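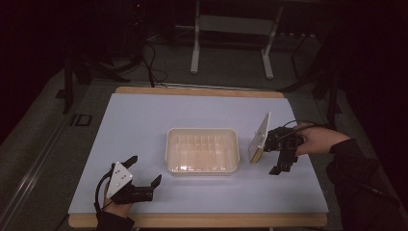
Fig. 1. Two hand-held grippers with a plastic tray between them, jaws of the left one open.

Week 6 handout: The slipping grip fault

Welcome back, everyone, and thank you for the good questions after the last class (I have tried to fold most of them in). Today we spend the whole session on one failure, and it is a humble one – a thin tray that would not stay level when two grippers lifted it.

The Plendix set holds 335 recorded lifts of shallow trays, all made by hand. When Vomemetti trained a controller on them and ran it on the arms, the tray tipped toward the left in 40 of the runs. At first everybody blamed the controller, and I would have done the same. The logs told a duller story. The left gripper was reporting its jaws a little more closed than they were, so the arm began to lift before it had a proper hold on the rim.

The cause was a worn screw in the jaw linkage. The maintenance sheet asks for a check every 3,000 cycles, and the left unit had gone well past that. The right one had been serviced in July and was fine.

Please look at these points before the lab:

1. Compare the reported jaw width with a gauge block, fully open and nearly closed. One reading will not show you play in the linkage.
2. Do this on both units, even when only one is acting up.
3. Keep your fingertips out of the jaws while you measure. A loose linkage can snap shut, and yes, it does pinch.
4. If the readings disagree, stop recording and tag the unit. Bad widths get into the data very quietly, and pulling them out later is slow, sad work.

For reading, take the Clavberg notes on backlash, chapter two, and the short Farina fault report if you have time. Bring your gauge readings to the lab, written down with the unit each one came from.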